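Fliva Opens Registration for Shared Kitchen Program in Dastville

DASTVILLE - Fliva, the nonprofit network of shared community kitchens, today opened registration for its new Shared Kitchen Program in Dastville. The program gives home cooks, small food businesses and neighborhood groups access to a fully licensed kitchen in the former Allum bakery building, along with training in food safety, menu costing and labeling.

Registration is open to residents of Dastville and the surrounding townships. The first group will have 22 places and will begin in June. Participants may book the kitchen in three-hour blocks from 6 a.m. to 9 p.m.

The Allum building served as a commercial bakery for two generations before it closed. Fliva took over the lease last year and has since replaced the ventilation system, brought the plumbing up to code and divided the former production floor into two cooking areas and a cold preparation room. The original brick oven has been kept and will be available to participants who complete a separate safety course.

"Many good food businesses start at a kitchen table and stop there, for want of an approved place to cook," Fliva said in a statement. "Renting a commercial kitchen full time is out of reach for most people who are starting out. We want residents to be able to test a recipe, sell at a market for a season and decide from there whether they wish to go further."

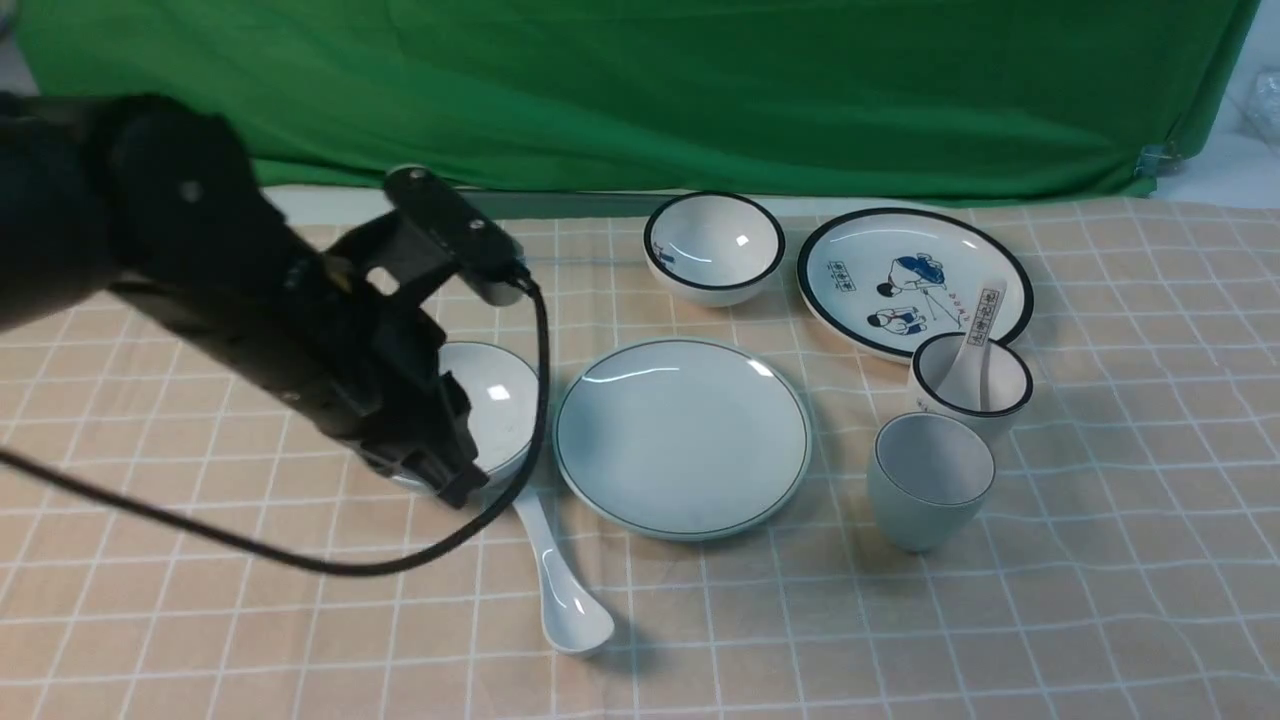 Basic equipment is included in the booking fee. Each work area is supplied with mixing bowls, sheet pans, stockpots, cutting boards and scales, and participants may rent lockable dry storage by the month. Specialty items, including large mixers and vacuum sealers, may be reserved in advance at no added charge. Participants are asked to bring their own knives and aprons.

The training portion of the program was developed with Kourkoulas, a regional food supplier that has worked with Fliva at its other locations. Kourkoulas will provide starter supplies of flour, oil, rice and dried beans to each member of the first group and will host evening sessions on buying in bulk. It will not receive a share of participants' sales, and participants are under no obligation to purchase from the company.

All participants must complete the food safety course before their first booking. The course takes 20 hours and is taught over four weeks, with daytime and evening sections. Those who already hold a current food handler certificate may apply to have part of the course waived.

Fees are set on a sliding scale according to household income. Community groups preparing meals for free distribution may use the kitchen without charge during morning hours, subject to availability. Fliva has also set aside 3 of the 22 places for applicants under the age of 25.

Neighbors of the building raised questions last fall about delivery traffic on the side street. In response, Fliva has moved the loading area to the rear lot and will limit deliveries to the hours between 8 a.m. and 4 p.m. Waste collection will follow the same schedule - a change agreed with the city before the operating permit was issued.

Applications may be submitted online or in person at the front office of the Allum building. Applicants should include a short description of the food they intend to prepare and the number of hours they expect to need each week. Business experience is not required. Decisions will be sent by mail and email, and applicants who are not offered a place will be kept on a waiting list for the second group.

About Fliva

Fliva operates shared kitchens and food training programs for residents, small businesses and community organizations. Its kitchens are funded through booking fees, local grants and individual donations.

Media inquiries may be directed to the Fliva communications office in Dastville. Tours of the Allum building are available to members of the press by appointment.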